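Bakholm Residents' Association
Minutes of the general meeting, April

Chair: Glenys Foulkes
Minutes: Érica Moura

Meeting opened at 7.05 pm. The minutes of the previous meeting were read and accepted with one correction: the name of the street is Gethin Road, and not Gethin Lane.

1. Footpath on Gethin Road
Glenys reported that the council has answered our letter. The broken part of the footpath in front of number 36 is now on the repair list, but no date was given. It was asked if the tree roots will be cut also. Glenys will write again and ask this.

2. Accounts
The balance is $1257. The invoice from Cleser for printing the newsletter was $177 and it is paid. Members found this price a little high. Érica will ask for a quote from Bekero before the next issue.

3. Common room
It was discussed if the room should be painted during the winter. The majority prefers to keep a light colour. Members asked also for a better place for the plants, so they receive more sun. No decision was taken.

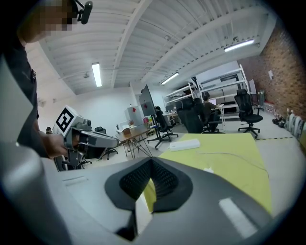
Common room, with the wooden table and the potted plant.

4. Green bins
Several neighbours put the bins out too early and they block the driveway. A polite notice will be placed in the letterboxes.

5. Other matters
The spring fair was mentioned shortly. Ideas can be sent to Érica by email.

Apologies were received from 2 members.

Meeting closed at 8.20 pm. Next meeting: June, same hour.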